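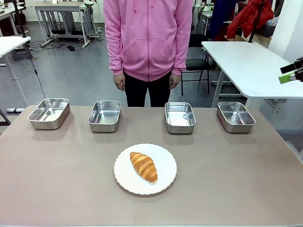
Will the second arm be sorting pastries by the end of August, as we told Latura it would?

The picking half will be ready and the sorting half is still behind, so please plan on the first and hold off announcing the second.

**What the money went to**

Of the $792 left at the last report, most has gone into the Fliltero wrist joints, plus a proper power supply to replace the one that kept tripping the workshop breaker (our neighbors at Christodoulou have been very patient!). We now have 2 grippers that open and close on command, and I can't tell you how happy that made everyone on Friday.

**How it's going**

Soft food is harder than I promised you in the spring, I'll admit. Squeeze a croissant a hair too much and you get crumbs, squeeze too little and it slides away. Our last full run was 11 tries at lifting one off a plate, and 2 ended in crumbs, which I'm calling good progress. Choosing the right tray is another matter; the Bretach software still mixes up its left and right when the arm starts from a raised position, and I've been going through that code in the evenings.

**What I'd like from you**

Just a little more patience, and your okay to move the leftover parts money over to finger pads, as they wear faster than I budgeted for.

With thanks as always,
Evangelia Makris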